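Wornance method

The Wornance method is a procedure for teaching a robot arm to handle everyday objects from recorded demonstrations. It was developed at the Otcombe laboratory by Fedir Lytvynenko and Slavica Janevski, and was first described in a technical report dated 18/06/2020. The name is taken from the building in which the early trials were held. The method belongs to the wider field of imitation learning, in which a machine is trained on examples of a task and is given no written set of movements to follow.

Background

Earlier work at Otcombe relied on fixed cameras placed above the work table. These gave a good view of the whole table but a poor view of the point at which the gripper met the object, which was often hidden by the arm. Janevski proposed that the main view should come from a small camera carried at the wrist, so that the fingers and whatever lay just beyond them would always be in sight. The overhead cameras were kept for checking results and were left out of the training data.

Procedure

An operator guides the arm through a task while the wrist camera and the joint positions are recorded together. Each recording is then divided into an approach, a contact and a withdrawal. The division is made by a person, using marks placed along the recording, and is checked by a second person who has not seen the first set of marks.

Tasks are grouped by the kind of object involved. The household group includes plastic appliances with clear bowls, which are treated as difficult. Reflections and smudges on a clear surface change with every small movement of the camera, and a program that judges distance from surface detail may place the bowl too near or too far away.

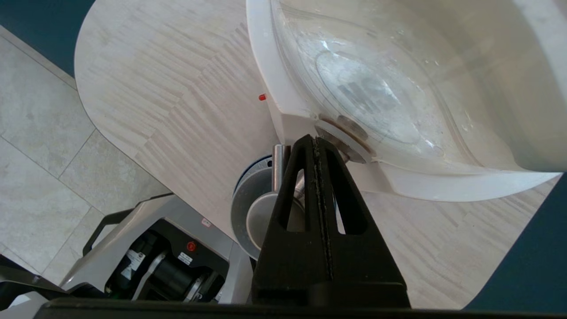
For this reason the contact stage is given more weight in training than the approach. The program is asked to predict the next movement of the arm from a short run of camera views, and errors made close to an object count for more than errors made in open space. Lytvynenko described this weighting as the central part of the method, and later versions have changed it very little.

Results

In the first published trial the arm attempted 100 placements after training on recordings of 18 tasks. The report did not give a single overall score. It listed each failure by stage, and 17 failures were recorded, of which five took place during the approach and the rest during contact. The authors noted that most of the contact failures involved clear or shiny parts.

A repeat of the trial at Movberg used a different arm and a different room. The approach stage carried over well. The contact stage needed fresh recordings before it gave similar results, and the Movberg group concluded that the weighting should be set again whenever the fingers of the gripper are changed.

Limitations

The method depends on careful marking by hand, and this is slow. It also assumes that the camera stays in the same position on the wrist. A small shift in the mounting can spoil a whole set of recordings, and the Otcombe laboratory now checks the mounting before each session. Soft objects, such as cloth, fall outside the scope of the original report.

Later work

A shortened form of the procedure was presented at a workshop in Lagos the following January. It replaces the second round of marking with an automatic check and refers only doubtful cases to a person. The full procedure remains in use at Otcombe for tasks involving clear containers.

See also

Imitation learning
Robot gripper
Computer vision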